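Tension headache or neck headache

Both kinds can start at the base of the skull, so location alone does not settle it. The neck type usually stays on one side and gets worse with certain head positions. The tension type is more often a band across both sides, and turning the head changes it very little.

I kept a log to find out which I had. It ran for 23 days, with the time of onset, the side, and what I had been doing for the previous 120 minutes. 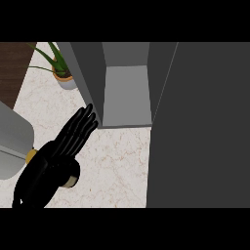

Most entries were right-sided and followed desk work. Rokeya Herath, the physio I see in Dodholm on a Thursday, checked rotation with my chin tucked down. The right side stopped well short of the left -- a common finding when the upper neck joints are stiff.

She gave me 2 exercises, a chin tuck and a slow rotation with a towel. I do them mid-morning and again at four. Painkillers did little for mine, though that proves nothing either way. The log continues, with a column added for pillow height.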